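Session 3: washing soft things (notes by Etelka Fekete)

I always say start with the machine, before you sort anything at all!
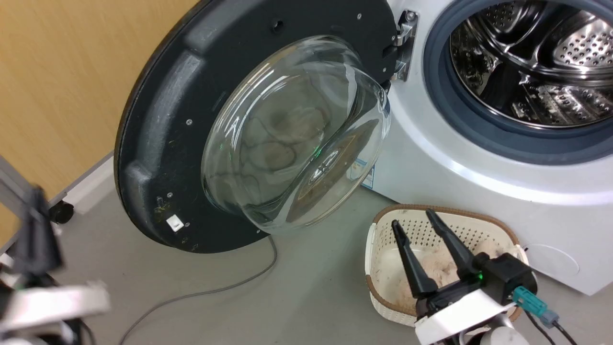
Lint is my pet hate. Wipe the door ring every time (see those yellowish-green specks, lower left?) and run a finger round the rubber gasket too. Five minutes, done.

Fluffy things go on a gentle spin, and please check the care label first – page 14 of your booklet.

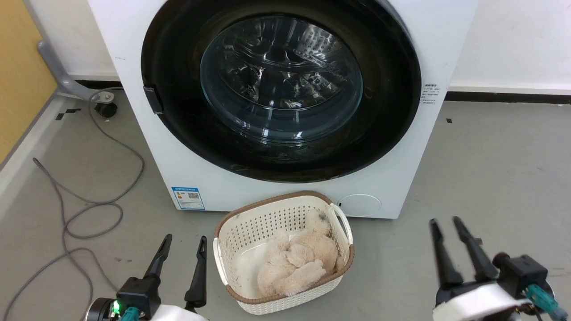 Fig. 2: Plush toy and white cloth in the basket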